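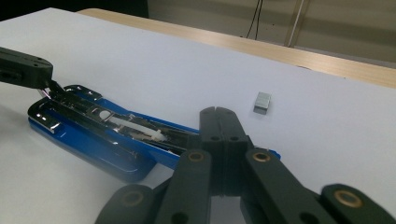 Fig. 1 – Stapler open, silver block set off to the right.

Guides > Washolm Gripper Pair > Desk Chores > Refilling a stapler

Search the guides Go

Can a machine refill a stapler yet? Sort of! I'd put it behind wiping a counter and way ahead of folding a fitted sheet, and I picked it for this chapter because it's a small job that people do without thinking and grippers find really hard. Work through the steps by hand first (you're the one moving the fingers), then try your recorded run.

1. Clear the table and lay the stapler at a slant. Straight on, the fingers hide too much of it.
2. Open it with one gripper holding the far end. Go slow – the track is shiny and easy to slide off.
3. Put the refill strip out in open space, well away from the stapler.
4. Close the fingers on the long sides of the strip. Squeeze gently or it'll snap, and then you're chasing bits all over the table.
5. Lower it into the track, let go, back straight out.

Note: if you miss the strip 3 times in a row, stop and redo the finger alignment in the Setup chapter.
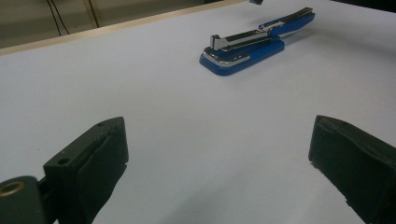
Fig. 2 – Stapler opened flat, seen between the padded fingers.

6. Check that the stapler is open all the way before you load. I like it flat like this, with plenty of room to come in from either side.
7. Close it and test on two sheets of scrap paper.

Caution: keep your own fingers out of the track while a recorded run is playing. Staples don't care whose thumb it is.

My best recorded run got 10 good loads out of 26 tries. So no, I wouldn't hand over the supply closet just yet, but last May it was zero and I'm pretty happy!

Comments (3)

Marichka Marchuk: Does step 4 work with half strips? Mine keep tipping over.

Haoran Kang: @Marichka they do for me if I grab near the middle.

Taras Ostapchuk: Still faster by hand, but I'd love to see a chapter on tape dispensers.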